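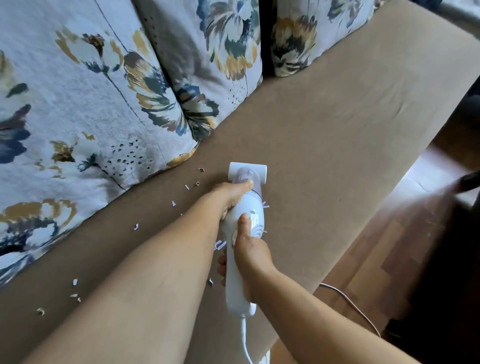
3.2 Working on the seat

I'll admit I came to sofas late. The first part of the Plornutley study was all rugs, and I figured a seat would be easier because it's smaller and you don't have to bend so far. Wrong! A brushed fabric hangs on to things in a way a short rug doesn't, and it shows you every pass you've made (lighter streaks one way, darker the other), so you get drawn into making it look even when you ought to be picking things up.

What people told us in the home diaries matched this pretty well. We had 1042 usable entries by the time we closed the books in March, and the sofa came up again and again as the job folks put off. Crumbs, pet hair, bits from craft projects. One entry just says "scissors night, whole couch," and I knew exactly what she meant.

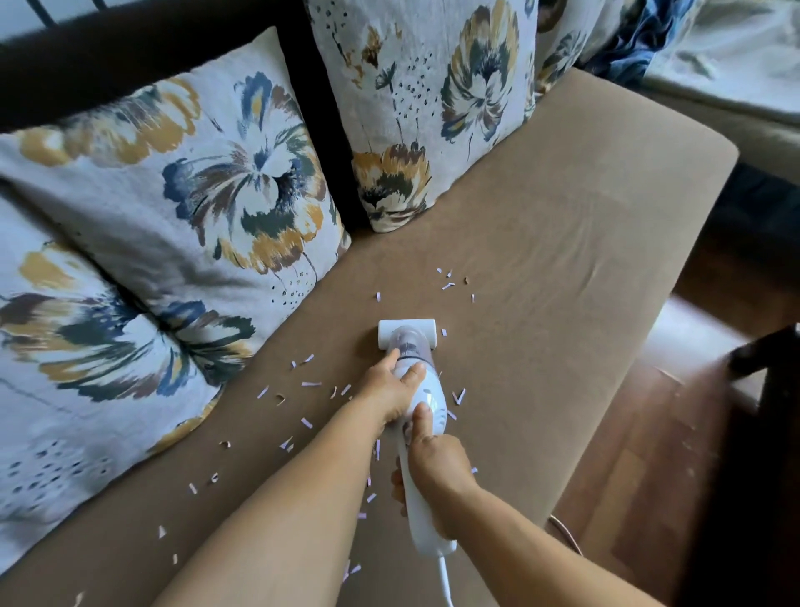 Paper is a funny kind of mess, too. A flat strip lies tight against the nap and a wide nozzle can ride right over it, while a curled piece stands up and gets pushed along ahead of you. I like two hands for this, one up near the dust cup for pressure and one on the handle for steering. Several of our diary keepers said they do the same, though a few swore by one hand and speed.

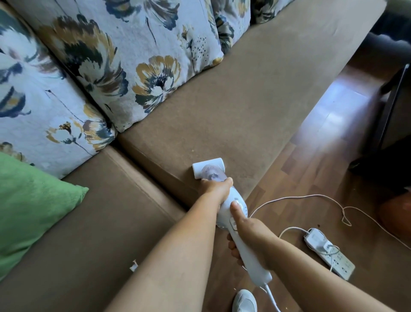

Gristik Papers in Home Studies, Issue 9, p. 1514

Figure 2. Handheld vacuum with its nozzle pressed to the seat fabric, left hand behind the brush head and right hand on the handle.

The grip in Figure 2 is the one I kept coming back to. Back cushions are their own headache, and I go back and forth on them. Pull them all off and you can reach the crease, but then you've got big floppy things on the floor picking up dust. Leave them leaning and you work around them, which is what most diary keepers told us they do on an ordinary day. The deep clean, with everything off, gets saved for company. I take up the crease separately in Section 3.3.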